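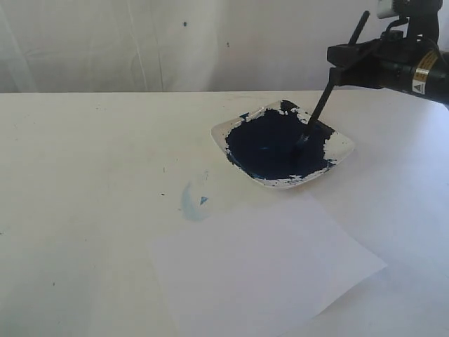

How to run a tiny usability test on your prototype

By Blair Halliday | May | 2 min read

I put off testing for years as I thought you needed a lab and a budget. You need a laptop, a clickable prototype and a few people who haven't seen it yet.

I'm using my work on Motano, a bus ticket app, to show how I go about it.

First, pick one task. Mine was "buy a return to Nornamham for tomorrow morning". Write it the way a passenger would say it and keep your button labels out of it, or you're just giving them the answer!

Next, link up only the screens that task needs. My file had 166 screens (I know, I know) and I wired up 11. Add a couple of wrong turns too, so people can get properly lost.

Then book your testers. I allow half an hour each, with a 10 minute gap afterwards for tidying my notes — you'll want it. Ask them to think out loud, then sit on your hands. If they say "what does this do?", ask what they'd expect it to do.

Write down what they did before what they said. Two of mine told me the date picker was lovely after tapping the wrong month.

Fix the worst problem, then test again with fresh people.

Comments (3)

Gülizar Aksoy
Do you record the screen as well, or just take notes?

Blair Halliday
Both, if they're happy with it. I mostly go back to the notes though.

Recep Kahraman
Tried this with our booking form at Duman and got stuck on the silence bit. I talked far too much. Going again with new people!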